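3.2 Work surfaces and coverings

The household tidying tasks were carried out on four kinds of surface: bare tabletop, countertop, bedding, and a plain pale covering laid over whatever stood beneath it. The first three were left as the residents normally kept them. The fourth was introduced after the pilot in July, when it became clear that patterned tablecloths and strongly grained tabletops made it difficult for annotators to agree on where a small object ended and its support began. Coverings were either sheet paper or smooth woven cloth, and both were grouped under one label, "pale plain", in all analyses reported below.

The collection comprises 1,620 tidying episodes from 11 homes in the Isitska and Brekau districts. Of these, 963 took place on a pale plain covering. Each episode was limited to 60 seconds, a value taken over from the Guvier protocol for sorting tasks so that the two sets of results could be compared directly. Episodes that ran past the limit were kept but scored only up to the cutoff.

Coverings were not stretched or taped. A taut surface changes how thin items such as receipts, coasters and envelopes lie, and residents in the pilot rarely tidied on anything perfectly flat. The consequence is some variation in brightness across the covering, including soft shadows where the material rises or dips. We treat this shading as part of the surface and did not correct for it. Figure 4 shows a pale plain surface with no item held. 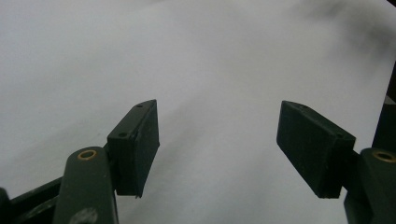
Figure 4. Pale plain surface with soft, uneven shading. The gripper is open and empty.

Three properties of the surface were coded for every episode: overall tone, visible pattern, and slope relative to the viewer. Tone and pattern were coded once per episode. Slope was coded at the start and again at the end, as cloth coverings tended to shift when heavier items were dragged across them. Paper shifted less but creased more – a crease was coded as pattern only if it remained visible along its full length.

Agreement between the two annotators was high for tone and pattern and lower for slope. Most slope disagreements concerned gentle inclines, which one annotator consistently read as flat. These cases were resolved by joint review, following the procedure in Hodžić, and the revised codes are the ones used in Section 4.

Small items were laid out again after each episode in a new arrangement, with the covering left as it was unless it had slid off one side of the support. Replacement coverings were used when the old one was stained or torn. We did not record the age of individual coverings, and wear is therefore not available as a variable.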